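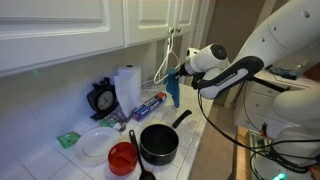 Photo: Stavros Vlachou

A tile countertop is a kitchen work surface made of ceramic, porcelain or stone tiles set on a rigid base, with the joints filled by grout. It was a common choice in home kitchens before solid stone slabs became affordable, and it remains in use where low cost or ease of repair matters.

Construction

The base is normally exterior-grade plywood fastened to the tops of the lower cabinets. A cement backer board is laid over it in a bed of thinset mortar and screwed down. Older counters used a thick mortar bed reinforced with wire mesh, a method that adds weight but tolerates an uneven base. Tiles are set from the front edge toward the wall so that any cut pieces fall at the back. The front edge may be finished with bullnose tile, V-cap trim or a wood strip.

Joints between tiles are kept narrow, commonly 3 mm or less, to limit the area of exposed grout. Cement grout is porous and is usually sealed after curing. Epoxy grout does not need sealing but sets quickly and is harder to spread. The joint between counter and backsplash is filled with flexible caulk, as the two surfaces move independently.

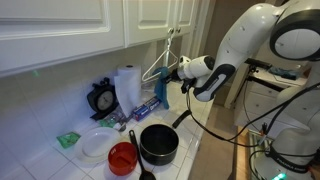

Properties

Glazed tile resists heat, stains and most household cleaners. It is hard and brittle, and a dropped pan can chip the glaze or crack a tile through to the body. Single tiles can be removed and replaced without disturbing the rest of the surface, provided matching stock is available. The grout lines make the surface less suitable for rolling dough and collect crumbs and grease.

Maintenance

Routine cleaning is done with a neutral detergent. Acidic products such as vinegar attack cement grout and should be avoided. Sealer is renewed every 12 months in heavy use. Cracks that recur along the same joint generally indicate movement in the base and are not corrected by regrouting.

See also: Backsplash; Grout; Thinset

Contact | © Rotgate Reference | Back to top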